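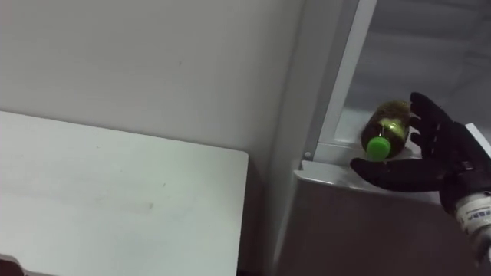

Robot hand on a bottle at the shelf ledge, seen from the head camera.

Stumeo grasp planner: questions I keep getting

I'm Delyth Jenkins and I look after the planning side of Stumeo. Most of these came in through the forum, a few by email, and one was shouted across a parking lot on a Saturday.

What does Stumeo do, in plain words?
It takes whatever the perception side thinks is out there and picks a way to close the fingers on it. It gives you a ranked list of grasps plus an arm path for each one. It doesn't drive the motors. Your controller does that (we use Keskin, but anything that accepts joint targets at a steady rate will do).

Why are bottles lying down so much harder than bottles standing up?
Oh, so many reasons! An upright bottle gives you lots of room all the way around. Lay it on a shelf and the ledge eats up half your options, so the lower digit has to slide in nearly flat along the surface. Set shelf_clearance to 5 mm to start with and only go lower once you trust your calibration.

My see-through bottle comes back full of holes in the depth data. Help?
Yep, depth sensors hate clear plastic. Turn on the color fallback and it'll look for a solid patch to anchor on. A bright screw cap is great for this, like the green one in the picture. From the cap it guesses the long axis and fills in a rough cylinder.

How many grasps should I ask for?
I run 12. The default used to be 34, and planning got slow enough that people thought it had crashed. Sorry about that.

Do I need both arms configured?
Nope. Leave the second one out of the config file and the planner ignores it. If it's physically mounted, though, please keep its collision model in!

Can I replay a run without the robot?
Yes, with Dustano. Open the log, drag the slider, and you get the head view next to the planned finger positions. Logs from before version 2 need converting first, and the converter is in the tools folder.

Will you support suction cups?
Maybe after the December release. I've got a half-working branch called Skarnine and it's a mess, but if you want to poke at it, write to me and I'll give you access.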